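Stelness Grip Timeline 5
Software for aligning and cutting two-gripper recordings

Stelness Grip Timeline reads the recordings of two hand-held grippers and puts them on one clock. You get the wrist video, the finger opening and the tool pose in a single view, and you export only the parts you want to train on. 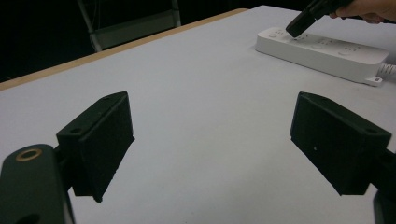
Reading time: 2 min | Updated May 13, 2025

Tasks with small targets, like the sockets and the switch on a power strip, are where bad timing does the most harm. The software compares the motion of both tools and corrects the offset for each episode. If one gripper stays still for a long time, the correction is marked in yellow and you should check it by hand.

The finger mask is drawn once per tool. It hides your own fingers from the pose tracker, so on a plain white table the tracker does not lock on them.

What is included
Desktop program for Linux and Windows
Command line tool for batch export
One year of updates
Mask editor (new in version 5)

Not included: grippers, cameras, mounts.

Single seat license: 574 EUR
Lab license, up to 80 seats: 1805 EUR
Item ships as a download key, by e-mail.

Projects from version 4 open without conversion, but please save a copy before. For questions on the lab license write to Zofia Tokarz at our sales desk.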